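Lilivthorpe Kitchen Words

A word list for everyday things in the kitchen and pantry, in English and Vietnamese, with 3,652 entries and plenty of room for more. I started it because the phrase books I grew up with could get you to the train station but couldn't help you ask for a jar lid!

What's in it

There are 4 plain text files, one each for tools, containers, ingredients and cooking verbs. Every line has the English word, the Vietnamese word, a short sample sentence and a note on region (Northern and Southern speakers often part ways on spoons, bowls and pans, and I love those entries the most).

Containers turned out to be the biggest file by far. Tray, bin, tub, jar, canister, tin: English speakers swap these around all day long, so I kept the overlaps in and tagged them "loose." If two words share a tag, either one is fine in the sample sentence.

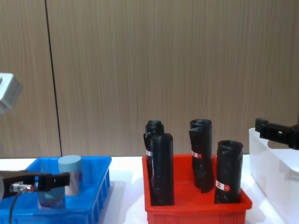

How to use it

Open the files in any text editor or spreadsheet program. Columns are split by tabs, and the text is UTF-8, so the accents should come through fine. If you see question marks in place of letters, check the import settings first.

Known gaps

Baking is thin. Tea words are thinner, and 38 entries still have no sample sentence. I hope to fill those in by the end of March.

Thanks

Quyên Bạch read every single line and fixed my tone marks, bless her. Corrections are very welcome, especially from Central Vietnam!

Last updated 2022-02-13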